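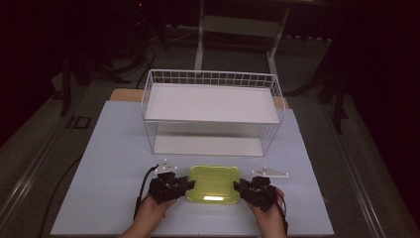 Brutolis Memory and Attention Group

Home | Features | Research | Events | Contact

Thursday, February 21, 2019
By the features desk

Most people can list what they bought on a big shopping trip far better if they are taken back to the shop. Psychologists call this context-dependent memory, and a study in Skanlow has tried to find out how much of the place has to be there for it to work.

The group asked 200 adults to learn a list of 45 words in one of two rooms. One was a reading room in the old library, the other a plain office on Bromov Street. A day later, half went back to the same room and half were sent to the other.

Those who returned to the same room remembered more, as expected. The gap was small, though, and it nearly vanished when people in the other room were told to spend a minute picturing the first one before they started.

That minute matters for students, who rarely sit exams where they revise. It may also help witnesses, who are often interviewed a long way from what they saw.

A second round, run with an app called Sepp, collected 3,455 recall tests from people at home. The results were messier. Some had music on, some were on a bus, and 37 had to be dropped as they had written the words down.

The group wants to look next at longer delays – a month, perhaps a year. Word lists are also a poor stand-in for real life, and the next set of tests will use short stories.

Last updated: February 2019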